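Bon, je reprends le fil du bras. Pour ceux qui débarquent : depuis l'automne je monte un petit bras motorisé dans un coin de l'atelier partagé, avec une caméra accrochée au poignet, et j'essaie de lui apprendre à se promener entre des objets sans rien renverser. Le projet s'appelle Dillinis, ne me demandez pas pourquoi, c'était écrit sur le carton des premières pièces imprimées et c'est resté (j'ai recyclé le carton, gardé le nom).

La dernière fois je m'étais arrêtée sur le problème du poignet qui tremblait. Eh bien c'est réglé ! Enfin, presque. J'avais mis 2 servos dans l'avant-bras alors qu'il en fallait 3, le troisième servant uniquement à reprendre le poids de la caméra. J'ai donc redémonté toute la manchette, repercé la platine, refait le passage de câble, et perdu une rondelle qui est toujours quelque part sous l'établi. Si vous la trouvez, elle est à moi.

Côté logiciel, j'ai abandonné mes scripts bricolés pour passer à Tellex, le programme de trajectoires qu'on se refile à l'atelier. C'est moche, les menus sont rangés n'importe comment, mais on enregistre un mouvement à la main et il le rejoue proprement. J'y ai passé une soirée entière à comprendre que l'axe 4 était compté à l'envers par rapport aux autres. Une soirée ! Le bras partait vers le plafond chaque fois que je lui demandais de se baisser, et moi je relisais mon câblage avec une lampe frontale en me traitant de tous les noms.

Maintenant que ça descend quand je dis « descends », j'ai pu attaquer la partie qui me plaît, à savoir les passages bas. Le bras doit se glisser sous une pièce en surplomb et prendre une photo vers l'avant, avec très peu de marge au-dessus. J'ai enregistré 378 positions en tout, la plupart inutiles, et j'en ai gardé une petite poignée pour les réglages de lumière.

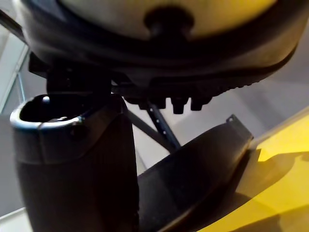 Passage bas, vue depuis le poignet. Le jaune en bas à droite m'a donné du fil à retordre.

Parlons-en, du jaune. Tout ce qui est noir et mat se fond dans l'ombre, et à côté la surface jaune brille tellement que l'exposition automatique ne sait plus où donner de la tête. Sur cette vue on distingue encore bien le bord clair en haut du cylindre noir et les petits trous de la barrette perforée, derrière, donc je m'estime heureuse. Par contre, l'intérieur du cylindre est un puits, presque tout noir, et mon détecteur de contours n'aime pas du tout ça. Même souci pour le gros bourrelet noir du dessus : les crans du milieu ressortent, mais vers la droite les reliefs se perdent dans l'ombre.

J'ai donc bloqué l'exposition à la main et ajouté une bande de LED sur le côté de la manchette, bridée assez bas pour ne pas faire de reflets. Bouchard, la quincaillerie du bout de la rue, n'avait plus que du blanc froid, alors j'ai collé un morceau de calque dessus — pas très élégant, mais la lumière est nettement plus douce. Il faudra que je trouve mieux que du ruban adhésif pour le tenir, ça se décolle dès que le moteur chauffe un peu.

L'autre chantier, c'est la vitesse. Je suis restée à 300 dans les réglages de Tellex (des unités maison, je n'ai toujours pas compris à quoi elles correspondent) et à cette allure le bras est d'une lenteur désespérante, on a le temps de se faire un thé entre deux positions. Au-dessus, il arrive en bout de course avec un petit rebond, et quand on travaille aussi près des objets, le petit rebond, on l'entend.

Pour la suite, j'attends une carte d'alimentation de chez Provia, commandée en juin, qui devrait me débarrasser du deuxième bloc secteur et de la multiprise posée par terre. Je voudrais aussi refaire le support de caméra en l'inclinant un peu vers le bas, et passer enfin les câbles à l'intérieur du bras, parce que j'ai déjà arraché le même connecteur plusieurs fois en me retournant trop vite.

Si quelqu'un a une astuce pour détecter du noir sur du noir sans acheter un capteur hors de prix, les commentaires sont ouverts, je prends tout, même les idées farfelues ! En attendant je retourne chercher ma rondelle.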